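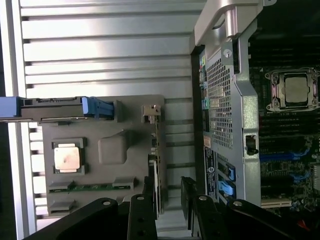
*By Khrystyna Onyshchenko · Machines page, ages 8 to 12 · August 29, 2026*

# Can a robot mend a computer?

The sign on the door at Rimel, a repair workshop in Harnel, has an answer ready. "Our robot mends computers!" it says, in very big letters. I've read a lot of signs like that, so I went in to find out what the robot does and what people do for it.

The two black fingers at the bottom of the picture belong to the robot. You are looking from its wrist, where it has a small camera, so you get the same view it does. On the right is a desktop computer with its side open. The grey plastic tray on the left is called a riser tray. It holds a second processor, which is the chip that does the computer's thinking, and the coppery square is the top of it. The computer has another processor on its main board, with a grey top.

Those bright blue bits are made for human hands. On a lot of computers, a coloured handle or tab means "you can pull or press me". People learn this quickly. A robot doesn't learn it at all unless somebody teaches it, and at Rimel that somebody is Eero Pelkonen.

## Before it can start

Eero's robot is an arm bolted to a bench. The workshop calls the arm, the bench and everything on it a "cell". It has nothing to do with prisons, or with the cells in your body.

First he has to tell the arm where things are. He moves it slowly to a spot, stops, and presses a button to save that spot. Then he does the next one. For the job of taking out a riser tray and putting it back, he saved 62 spots. It took him most of November.

"So it knows how to do the job now?" I asked.

"It knows where I put it," said Eero.

I liked that answer much better than the sign. If you moved the computer over by the width of your thumb, the saved spots would all be wrong. The camera is supposed to help with this. It looks for corners and edges it has been shown before, and the arm shifts its spots to match. Look at the wide silver panel with all the ridges, though. Shiny stripes and thin shadows, over and over again! Eero says the camera sometimes picks the wrong stripe, so he has turned one of the lamps to face the wall.

## How hard should it squeeze?

Pick up an egg. You don't work out how hard to hold it, because your skin tells you. The fingers on this robot have no skin. Eero sets the squeeze with a number on a screen, and the number runs from 0 to 280. For the tray he uses 40.

Why so low? Circuit boards are thin, and they have tiny parts all over them. Find the thin cards standing upright in the gap between the fingers. Pinch one of those too hard and you have a second thing to mend. Squeeze the tray too gently, and it slips.

Eero found the number by trying. He used an old tray that didn't work any more, and he dropped it plenty of times.

## Looking after the fingers

Robots don't get tired, people say. Perhaps they don't, but they do wear out and get dirty, and they can't tell you when it's happening.

After every 200 jobs, Eero stops the cell and does this:

1. He turns off the power and waits until the arm is still.
2. He wipes the fingers with a dry cloth.
3. He checks the screws in the fingers with a small screwdriver. There is a pale screw on each finger in the picture.
4. He cleans the camera glass.
5. He turns the power on again and sends the arm to its very first saved spot. If the fingers miss it, he saves that spot again and checks the rest.

Step 5 is the slow one. He showed me his notebook, and "missed, saved again" was written on nearly every page.

The company that sells the cell, Cotoso, has a leaflet saying it "looks after itself". I asked Eero which part of the list the robot does. He thought for a bit and said, "It stays still."

## So does it mend computers?

It can lift out a tray and put it back, when the computer is in the right place and the lamps are right. That's a good trick, and I enjoyed watching it. But mending means finding out what is wrong, and the robot has no idea what is wrong. Eero finds the fault. He decides which part to change, he opens the computer, and he tests it afterwards.

I asked if the robot was faster than him at the tray. He said no, not yet. It might be useful when there are a great many computers of exactly the same kind, and Poulain, a firm up the road, may send them a batch. I'd want to see that before I believed it.

**Try it yourself.** Put a pencil case and a cup on a table. Ask a friend to shut their eyes, and guide them to put the cup on the pencil case using only words like "left a bit" and "down a bit". When they can do it, move the pencil case slightly and ask them to repeat exactly the same moves.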